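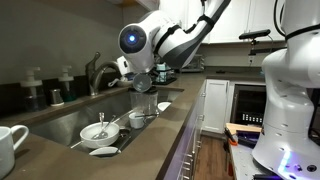
*Kitchen sink, faucet at back left*

**Ticket 2680 – weak hot water in kitchen**
Opened: 1/2/21
Reported by: Sigrun Rustad
Site: Ostbridge, upper floor unit
Heater: Lernano, wall model
Status: open, waiting for part

**Problem**

The hot water in the kitchen has become very weak. Cold water is normal. In the bathroom both are normal, so I do not think the heater is the cause, but I write down everything I tried.

**What I measured**

I used a kitchen measuring jug and the timer on my phone, always with the handle fully open and everything else in the home closed.

- Cold, kitchen: 700 ml in five seconds
- Hot, kitchen: 600 ml in twenty seconds
- Hot, bathroom: the jug was full before I could read it properly

**Step 1. Aerator**

I unscrewed the aerator from the end of the spout and found a little white sand in the mesh. It stayed in vinegar overnight and I brushed it with an old toothbrush. After this the cold was slightly better and the hot was the same.

**Step 2. Without aerator**

Same test with the aerator removed. Hot is still weak, so the blockage must be before the spout.

**Step 3. Shutoff valves**

Both valves under the sink were open. The hot one was stiff – I closed it and opened it again slowly, with a towel under. It made a scratching noise but there was no leak. No change in the flow.

**Step 4. Hot hose**

With the valve closed I took off the hose from the faucet side and held it into a bucket. Then I opened the valve half. The water came weakly here also. This means the faucet itself is probably fine, and the problem is in the hose or the valve.

**Reply from Nygård support, copied from phone call**

They asked me to look at the hose for a sharp bend. I found none. They think the rubber washer in the old valve has come apart and covers the opening. They will send a new valve and hose, delivery up to 2 weeks. The main water must be closed before the old valve is removed, and the main is in the locked room downstairs.

**Still to do**

- Get the key for the locked room from Zorkville Property
- Ask if the neighbors below must be informed before the water is closed
- Repeat the jug test with the new valve and write the result in this ticket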